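Sprechernotizen »Alte Rechner, neues Linux«
Vortrag beim Offenen Netzabend, 17/03/2024
Fassung mit den Korrekturen von Kasun

Vor dem Start
Wasser hinstellen. Beamer auf »Erweitern«, sonst sehen alle diese Notizen, was beim letzten Mal für mehr Heiterkeit gesorgt hat als der Vortrag. Handy aus. Terminal auf Schriftgröße 24, die letzte Reihe hat auch bezahlt (hat sie nicht, Eintritt ist frei, Gag trotzdem bringen).

Folie 1 – Begrüßung
Kurz vorstellen. Ich betreue bei Drivia die Rechner, die sonst keiner mehr anfassen will. Dauer: 30 Minuten, danach Fragen. Teun Van Rooij sitzt hinten und hebt die Hand, wenn ich überziehe. Er hebt sie erfahrungsgemäß oft.

Folie 2 – Worum es geht
Ein Notebook von vor zehn Jahren ist für eine Textverarbeitung nicht zu langsam. Zu langsam ist das, was inzwischen nebenher läuft. Publikum fragen, wer zu Hause noch ein Gerät in der Schublade hat. Alle melden sich. Fragen, wer weiß, wo das Netzteil liegt. Pause lassen.

Folie 3 – Welche Distribution?
Hier nicht verzetteln! Beim Probelauf im Januar habe ich allein mit dieser Folie den halben Abend bestritten. Nur sagen: Debian mit Xfce, wenn man seine Ruhe haben will. Eine Ubuntu-Variante, wenn jemand aus der Familie das Gerät bekommt und später anruft. Wer Arch benutzt, wird sich ohnehin von selbst zu Wort melden.

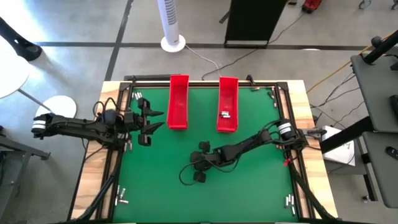 Folie 4 – Installationsmedium
Image herunterladen, Prüfsumme vergleichen. Ja, wirklich vergleichen. Sha256sum vorführen, das dauert keine Minute und wirkt ungemein seriös.
Dann auf den Stick schreiben. Bei dd den Zielnamen laut vorlesen, bevor man Enter drückt. Ich habe einmal nicht laut vorgelesen und damit die Buchhaltung von Grolora von einer externen Platte befreit. Es gab ein Backup. Die Geschichte ohne Backup erzähle ich erst, wenn sie verjährt ist.
lsblk vorher und nachher zeigen. Was neu dazugekommen ist, ist der Stick.

Folie 5 – BIOS, UEFI und andere Prüfungen des Charakters
Bootmenü: F2, F9, F10, F12, Entf oder eine kleine Taste an der Seite, in die man eine Büroklammer steckt. Empfehlung: alle probieren und dabei gelassen aussehen.
Secure Boot geht bei Debian inzwischen meistens an. Falls nicht: abschalten, notieren, dass man es abgeschaltet hat. Den Zettel wird man verlieren, aber man hat ihn geschrieben.

Folie 6 – Live-Demo
Demo-Rechner heißt abeysekara, Login steht auf dem Klebezettel am Deckel. (Klebezettel vor der Folie über Passwortsicherheit abnehmen.)
Reihenfolge: WLAN prüfen, Ton prüfen, Deckel zu, Deckel auf. Wenn er aus dem Standby zurückkommt, Applaus abwarten. Kommt er nicht zurück, auf Folie 7 wechseln und behaupten, das sei die Überleitung.

Folie 7 – Treiber
Der WLAN-Chip. Immer der WLAN-Chip. Firmwarepaket ist bei aktuellem Debian im Installer enthalten, früher musste man es aus dem Netz laden, wofür man WLAN gebraucht hätte. An dieser Stelle lacht jemand bitter, das ist meistens Kasun Ranasinghe.
dmesg zeigen, nach »firmware« filtern. Bei meinem Gerät waren es im ersten Anlauf 2581 Zeilen Ausgabe ohne Filter, deshalb der Filter.

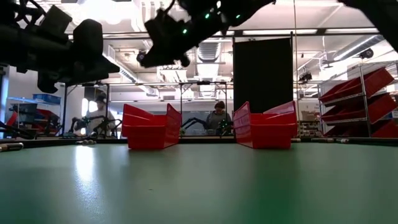 Folie 8 – Aufräumen nach der Installation
Autostart durchsehen, Dienste abschalten, die man nicht kennt, aber erst nachlesen, was sie tun. systemd-analyse blame heißt das Kommando (Kasun: »analyze, mit z, bitte endlich korrigieren«) und zeigt, wer beim Hochfahren trödelt. Ich sortiere die Dienste dabei nach dem Prinzip der zwei roten Kästen auf dem grünen Tisch: links, was bleibt, rechts, was wegkann, und dazwischen reichlich Abstand, damit man nicht im Eifer danebengreift. Der Druckdienst wandert erfahrungsgemäß mehrmals hin und her. Wer keinen Drucker besitzt, darf sich hier kurz überlegen fühlen.

Folie 9 – Wann man es lassen sollte
Bei 2000 MB Arbeitsspeicher startet der Desktop, und dann öffnet man einen Browser. Vorschlag für solche Geräte: Dateiablage im Keller, Musikspieler, Türstopper. Betier erwähnen, unser kleines Skript, das den Speicher ausliest und eine ehrliche Empfehlung ausgibt. Es neigt zum Pessimismus, aber es hat noch nie falsch gelegen.

Folie 10 – Fragen
Die Frage nach Photoshop kommt. Antwort: GIMP, und freundlich bleiben.
Die Frage nach dem Steuerprogramm kommt auch. Antwort: im Browser oder in einer virtuellen Maschine, und auf Teun verweisen, der das zu Hause so macht.
Adapter wieder einpacken. Der graue gehört dem Haus.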